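Lurkden Mill District Plan: Your Questions Answered

Thank you for the flood of questions since the draft went up! We've pulled together the ones that come in most often, and we'll keep adding to this page while the plan works its way through the Planning Board. If you've only got a minute, skip to the part on your own block.

What is the Mill District Plan?
It's a proposal to change the zoning on 17 blocks between the old Flesavden mill and the river. Most of that land has been zoned for heavy manufacturing for generations, so new housing isn't allowed there at all, and neither is a grocery store of any real size. The plan would open the district to apartments, shops, studios and light industry, and it would put a continuous public walkway along the water. We're really excited about that walkway.

Has the plan been adopted?
No, it's a draft. The Planning Board holds its hearing in March and then sends a recommendation to the Town Council, which takes the final vote. The Council can adopt the draft, turn it down, or adopt it with changes. Nothing about your property's zoning is different until that vote happens and the new map takes effect.

Which blocks are included?
Everything from Drunano Street down to the river, plus the two half-blocks behind the bus garage. The north side of Drunano Street is not in the plan. We know the line on the first map was hard to read (it ran right through the street name), and the new version fixes that. 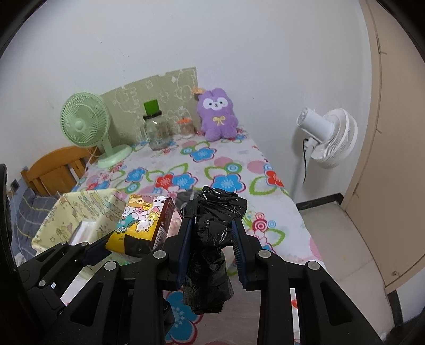 Black plastic bag, flowered tablecloth.

How much new housing could be built?
Our estimate is up to 3080 homes if every eligible lot were rebuilt to the full amount allowed, and that would take decades. Plenty of owners will simply keep what they have. The environmental review studies the full figure anyway, so that the sewers, schools and traffic signals are all tested against the biggest number.

Will any of it be affordable?
Yes! New buildings with more than ten apartments would have to set aside a share of them at below-market rents, and those apartments stay affordable for the life of the building. The income limits are in Appendix C, along with a table by household size.

How tall could new buildings be?
It depends where you are. On the side streets the limit would be four stories, which matches most of the rowhouses already standing there. Along Drunano Street it goes to six. The tallest buildings, eight stories, would be allowed only on the three large lots next to the mill, and even there the top floors have to step back from the sidewalk.

I own a machine shop in the district. Do I have to leave?
Not at all. A business that's operating legally when the new zoning takes effect can stay, be sold, and be passed on to family. Light manufacturing would still be a permitted use on most of the blocks, so a shop like yours could even expand. Heavier uses can continue but could not grow past their current floor area. The district has 111 working businesses today, and we'd love to see every one of them still here - they're a big part of why people care about the place.

What happens to the mill itself?
The main building and the chimney would be kept. The draft gives the owner some extra floor area on the rest of the site in exchange for restoring the outside walls and opening the courtyard to the public during daylight hours.

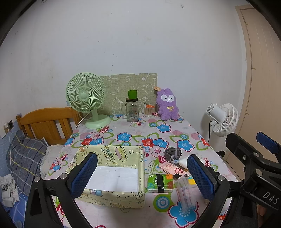
How much parking would new apartment buildings have to provide?
Half a space per apartment, down from the two spaces required elsewhere in town. Buildings on the Won Avenue bus line could ask for a lower number, and affordable apartments would have no parking requirement. A builder is free to put in more than the minimum, up to one space per apartment.

Will my property taxes go up?
Rezoning by itself doesn't trigger a reassessment. Your lot would be looked at in the normal cycle, based on how it is used and what similar lots sell for. The assessor's office is happy to talk through an individual property, so please call them directly on this one.

What about flooding?
The lowest blocks near the river do flood, and the draft takes that seriously. No bedrooms would be allowed below the flood line, and electrical equipment has to go above it. The walkway is designed as a raised bank with planting on both sides. There are some beautiful drawings of it in Chapter 5 - have a look!

How can I comment?
Come to the hearing, write to us, or drop a note in the box at the planning counter. Speakers get three minutes each, and sign-up opens at 6:00 p.m. at the door. Written comments count exactly the same as spoken ones. Please put file number 2759 at the top so they land in the right folder.

Who do I ask if my question isn't here?
Raimo Nieminen is the project planner and knows the map lot by lot. Ask for him at the planning counter, second floor of Town Hall, any weekday morning. Bring your tax bill if you have it handy, as the lot number is printed on the front.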